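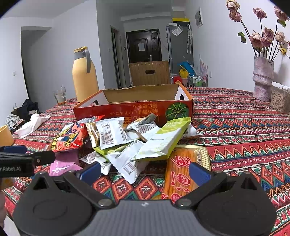

Felicja Sikora asks if the fingers will crush chips. Mine haven't yet! I close slowly and aim for the sealed end of the packet.

**Do I need a real workbench?**

Nope, I build and test at my table, tablecloth and all. Flat packets are the hard ones (I still fumble those). 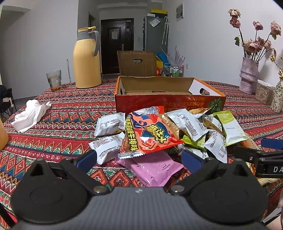

*Jaws open, snack pile in front of the box.*

**What did Gorargate cost you?**

112 dollars in parts, plus two evenings of sanding pads. The files are on my page, v2 went up in May.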